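新闻稿
Uvamus公司 对外联络组
发布日期：2020年3月31日
可即时发布，转载请保留联系方式

拆一台电脑，再把它装回去：Uvamus八月开放日开始报名，我先替大家去看了一遍

各位编辑、各位老朋友、还有每次都在邮件里问我“你们什么时候再开门”的读者们：

定了！八月，Uvamus装配实验室在Pereyra楼办开放日，这次看的是机械臂给台式电脑拆装零件。报名今天开始，怎么报、能看什么、记者朋友怎么拍，后面都写清楚了。着急的可以直接翻到“报名和到场”那一节，我不会生气的（会有一点点）。

不着急的就听我多讲几句。我在Uvamus写新闻稿写了好几年，坦白讲，大部分稿子我是坐在工位上写的，材料由实验室发过来，我改改语病，加个标题，完事。这次实验室的Fahad Gilani把我的初稿退了回来，批注只有一行：“你来看过再写。”行吧，那我就去了。看了整整一场内部演示，从头站到尾，鞋还穿错了。所以这篇稿子会比平时长，也会比平时啰嗦，请多包涵。

先说这是个什么项目

项目名字叫Wevis，是我们和Zestetti一起做的。Zestetti做的是办公电脑的回收和翻新，学校、诊所、小公司换下来的机器到他们那里，检查、换件、清洁，再卖出去或者捐出去。他们的仓库里，台式机一摞一摞的，型号五花八门，同一个型号里螺丝还可能配得不一样。

他们的师傅手很快，我见过，两根手指一拨，内存条就下来了。可是一天拨下来，手指头是疼的。Zestetti来找我们的时候提的要求很朴素：能不能让机械臂先把重复的那部分活接过去，内存、硬盘、扩展卡、处理器，取下来放好，或者从盘子里拿起来装回去。难判断的留给人。

听着简单对吧？我一开始也觉得简单。

Fahad给我泼了一盆冷水。他说工厂里装新机器，零件从哪里来、朝哪个方向、放在哪一毫米，都是安排好的，机械臂闭着眼睛也能干。翻新线上的机器可没这么乖。机箱可能有点变形，卡扣可能被上一个人掰松了，线缆想往哪儿躺就往哪儿躺。Wevis要学的就是对付这些不乖的地方。项目到今天攒下了4000次完整的操作记录，成功的失败的都留着，Fahad说失败的那些他看得更仔细。

那天我看到的演示

演示定在上午。实验室在Pereyra楼一层，场地300平方米，进门要换鞋套，我穿了双带跟的，鞋套套上去之后走路像踩冰，同事们很有礼貌地没有笑出声。

我原来想象的机器人演示是灯光一打、音乐一放，机械臂“唰”地一下举起来。完全没有。Fahad跟大家点了个头，说“那我们开始了”，然后就开始了。

头一段讲的是零件怎么摆。我本来以为这段最无聊，结果是我记笔记最多的一段！台面上有一个灰色的零件托盘，上面按零件的形状留出了凹槽和立槽，内存横着放，扩展卡竖着插，硬盘有硬盘的位置。我问为什么不干脆都平铺在桌上，Fahad就拿了一条内存平放在桌面，让我用两根手指去捏它的两侧，只许捏，不许抠。我捏了好半天，它就在桌面上滑来滑去，像在躲我。放进托盘的卡座里再捏，一下就起来了。夹爪也就两根手指，道理是一样的。

所以托盘是他们自己设计的，改过好多版。早先有一版把两条内存排得太近，夹爪去拿这一条的时候会蹭到那一条。现在这一版一上一下错开了一点，手指进得去，也出得来。写到这里我才明白，以前材料里那句“优化了物料承载单元”讲的居然就是这个，早说嘛！

接下来是机箱里面。机箱侧躺着，侧板取掉，开口朝上，主板整个露在外面。处理器插座空着的时候，人最容易紧张，机械臂这边也最小心。Fahad讲，处理器下去的时候不许斜，不许蹭，夹爪走到插座上方会放得很慢，慢到有人开始看手表。我旁边站着Zestetti来的两位师傅，她们倒是一点都不急，其中一位小声说：“换我也这么慢。”我觉得这大概是全场最高的评价了。

内存那一段快得多，也热闹得多。内存条要插进槽里，得先对准缺口，再往下压，压到位时两头的卡扣会合上。人压内存靠的是手感，“咔”那么一声，心里就有数。机械臂靠的是腕部的受力读数和手边的小相机。它压下去，停住，读数不对，它就抬起来重新来。第一次抬起来的时候观众里有人“哎呀”了一声，好像是它考试没考好。Fahad马上解释，抬起来重来是设计好的，宁可多试一次，也不要硬压。

硬盘那段我最喜欢，因为我终于看懂了。硬盘带着蓝色的托架，夹爪从上面下去，靠近，合拢，提起来。就这么几下，我却看得屏住了呼吸，你到现场就知道了，它离硬盘越近，屋里越安静。

也有没做成的。演示到后半段，有一次夹扩展卡，卡在立槽里歪了一点，夹爪合上之后系统自己判断姿态不对，松开，退回去，报了个提示，等人来处理。Fahad过去用手扶正了卡，再让它继续。我问他这一段能不能写进新闻稿，他想了一下说：“写吧，开放日那天说不定也会有。”好，那我就写了。开放日看到它退回去的时候，请大家不要替它难过。

我问了一堆外行问题，答案抄在这里

来之前我在公司里征集了一圈问题，问题的质量参差不齐，我照单全收，回来整理成了下面这些。记者朋友如果需要引语，Fahad的话都可以直接用，他看过这一版。

关于会不会抢师傅的饭碗。这个问题是Zestetti那边的人让我一定要问的，我就当着她们的面问了。Fahad说：“现在线上每个工位都缺人，拆件的工位最难招。我们先接最伤手的那几步，检测和判断一直是师傅在做，以后也还是。”Zestetti的师傅补了一句，说她最希望它学会拧那些滑丝的螺丝。Fahad苦笑，说这个排在后面，后面很远。

关于为什么用旧电脑来练。因为翻新线上来的就是旧电脑，练新的没有用。实验室里台式机换着型号练，哪一款在Zestetti的仓库里多，就先练哪一款。

关于快不快。不快。熟练的师傅比它快，Fahad自己拆都比它快，这一点他毫不避讳。他在意的是第1000次和第一次做得一样稳。我说那我打字也挺稳的，他没有接话。

关于两台相机够不够。这是我们摄影师问的，语气里带着同行之间的较量。演示用的相机一台装在腕部，跟着夹爪走，看得近；另一台固定在工作台旁边，看的是整张台面。近的那台能看清插座和卡扣，可是夹爪自己会挡住一块；远的那台什么都看得到，就是不够细。两边的画面合起来用，系统心里才有谱。开放日现场的屏幕会把两路画面并排放出来，站在后排也看得清，个子不高的朋友放心来。

关于噪音。比我想的安静，机械臂动起来是一种低低的嗡嗡声，还没有楼里的空调响。

关于能不能摸。不能！机械臂运行的时候，地上黄线以里谁都不能进，Fahad也得先按停再进去。不过我们另外准备了一张动手台，上面有托盘、内存条和一副手动夹爪，大家可以自己试试只用两根“铁手指”把内存装进槽里是什么滋味。我试了，用时不公布。

开放日安排

每一场参观控制在2小时，流程大致和我看的那场一样，只是讲解会更慢，提问的时间也留得更多。

进场以后先是一小段介绍，Wevis在做什么、为什么和Zestetti合作，Fahad来讲。他答应我不放超过一页的公式。

然后到工作台前看机械臂取件和装件。内存、硬盘、扩展卡、处理器这几样都会做，先后次序看当天台上是哪一款机器。想提问的随时举手，他讲到一半被打断是不会恼的，我试过很多次了。

看完去动手台，就是刚才说的那副手动夹爪。小朋友们可以玩，但请家长陪着，零件边缘有点尖。

再往后是Zestetti的摊位，两位师傅会现场示范人工怎么检查一台旧电脑：看哪里、听哪里、哪些毛病值得修、哪些就算了。您家里要是有一台开不了机又舍不得扔的台式机，可以带着问题来聊，机器本身就别搬来了，楼道窄，真的窄。

最后是自由交流，有茶水和点心。点心是我去订的，有意见找我。

报名和到场

参观不收费，需要提前报名。请在Uvamus网站的“开放日”页面填表，写上姓名、人数和想参加的场次。八月的具体日期和场次会在页面上更新，报上名的朋友我们逐个发邮件确认，收到确认信才算数哦。

学校和社团想组团来的，请由带队老师统一填写，备注里写上年级，我们会按年级调整讲解的深浅。上次有一队初中生问得比大人还凶，Fahad回去补了一晚上的课。

考虑到目前的卫生情况，每一场人数都会收紧，进门测体温，请自备口罩。如果届时按规定不能聚集，我们会改成线上直播，已经报名的朋友自动转成线上名额，不用重新填表。

到场请穿平底、包脚的鞋（别学我），长头发请扎起来。Pereyra楼正门有坡道，轮椅可以直接到工作台前，需要协助的请在表里勾一下，我们有人在门口等您。

停车位很少。能坐公交就坐公交吧，求求了。

给记者和编辑朋友

媒体场单独安排，在公众场之前，时间确定以后我会写信给各位。需要单独采访Fahad Gilani的，请提前告诉我想聊的方向，他说话很实在，但是一聊到夹爪就停不下来，所以请多留一点时间。Zestetti的师傅也愿意接受采访，她们只有一个要求，就是别拍手部特写，说是手上都是小口子，不好看。我倒觉得挺好看的，不过还是听她们的。

现场可以拍照、可以录像，不能用闪光灯。工作台是银色的金属台面，反光本来就厉害，闪光一打，腕部相机看到的就是一片白，机械臂会当场停下来等。想拍近景的，可以跟我们要腕部相机的画面，分辨率够做网页用。补光请用柔光，灯架放在黄线以外，现场有人帮忙看位置。

稿件里请写“Wevis项目”，别写“Wevis机器人”，Wevis是整套系统的名字，机械臂只是其中一部分。这个错我自己在初稿里犯了好几遍，Fahad用红笔一个一个圈出来的，场面很难看。

另外，演示台上用的电脑是普通的二手办公机，各家牌子都有，我们和电脑生产厂家没有合作关系，请不要在标题里写成联合发布。

工作台上的Wevis

看主板的时候请留意中间那个空着的处理器插座，还有它上下两排黑色的内存槽，夹爪的大部分功夫都花在这一小块地方。
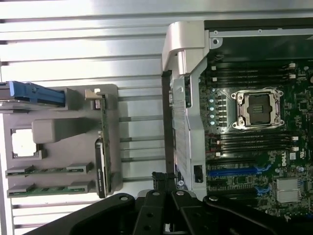
换到台子旁边来看：

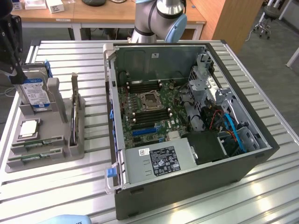

接下来要做什么

到八月之前，实验室还有不少活。头一件是螺丝。目前侧板和散热器都由人先拆好，再把机箱放上台，机械臂只管里面的零件。Fahad想在开放日之前让它学会松机箱上最好松的那几颗，能不能赶上，他不肯打包票，我也就不替他打了。

第二件是线缆。软的东西对机械臂来说最难，一根数据线今天往左弯，明天往右弯，看起来完全是两样东西。现在的办法是遇到线挡路就停下来叫人，以后希望它能自己轻轻拨开。我看过他们试的一小段，夹爪凑过去，拨了一下，线弹回来了，又拨了一下，又弹回来了。围观的几个人都在替它使劲。

第三件是把托盘做成可以换的。不同机型拆下来的零件不一样，一个托盘包打天下总归勉强。实验室打算把常用的几种凹槽做成小块，像拼积木那样拼在一起，哪天要练哪款机器，就拼哪一种。Zestetti的师傅听了眼睛一亮，说这个她们自己也想要，人用着也方便。于是这个托盘很可能会比机械臂更早进他们的车间，Fahad对此心情复杂。

操作记录方面，4000次之后还会继续攒。开放日当天公众场里的每一次操作也会记进去，只记机械臂和台面，不记观众，固定相机对着的是工作台，大家的脸不会进数据。有顾虑的朋友可以在现场看一下屏幕上的画面，看完就放心了。

关于Uvamus

Uvamus做装配和拆解自动化，团队里有做机械的、做视觉的、做控制的，还有一个写新闻稿的。我们的装配实验室设在Pereyra楼一层。

关于Zestetti

Zestetti从事办公电脑的回收与翻新，为Wevis项目提供测试用机、维修经验，以及非常直接的批评意见。

联系我们

媒体问询、采访预约、图片和视频素材，请通过Uvamus网站“新闻”页面底部的表格联系对外联络组，表格那一头就是我，工作日当天会回。技术方面的问题也可以写在同一张表里，我转给Fahad，他回得比我慢一些，但是会写得很长。

团体参观如需改期或者减少人数，请尽早告诉我们，候补名单上的朋友等着呢。

附：开放日当天点心里有花生，过敏的朋友请在报名表备注一声，我另外准备。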